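Open Day Walk-Through, Robot Gear Handling Cell
Site: Toltton, Building 3
Checked by: Phong La
Date: December 31, 2024

1. Visitor line taped on floor, 1000 mm from the cell
OK. Tape lifting at the corner by the door. Replace before guests come in.

2. Emergency stop, front panel
OK. Pressed and reset with the arm running slow.

3. Emergency stop, rear
OK, but the label is faded. New label ordered from Pludeo.

4. Door interlock
OK. Arm stops when the door is opened.

5. Arm speed limited for demo
NOT OK at first check. It was still on the September program at 940 mm/s. Reset to 400 mm/s and checked again.

6. Air line and cable routing
OK. One tie missing behind the base, added.

7. Gripper fingers and pads
OK. No cracks at the cutouts. Wipe the pads before each group.

8. Grip on demo part (spur gear)
OK. Gear has to be held upright by the teeth, one finger on each side, with the bore clear.
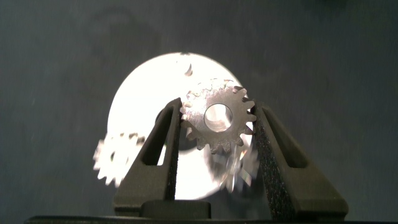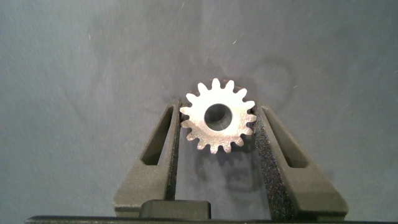

9. Loose parts
Guests may handle gears from the tray at the front table only. Nothing gets passed over the line. Teeth are sharp enough to scratch, so offer gloves to anyone under 16.

10. Presenter
One person talks and another stays at the stop button. Last time the same person did both and I don't want that again.

11. Exit route
OK. Move the Jurčo banner, it covers half the exit sign.

Open items: tape (1), label (3), banner (11). Cell can run for visitors once 1 and 11 are closed. Item 3 can wait.

Recent checklists
Jillilby open day, conveyor and guarding
Toltton loading dock, monthly
Pludeo visit, battery charging area
Hand tools, Building 3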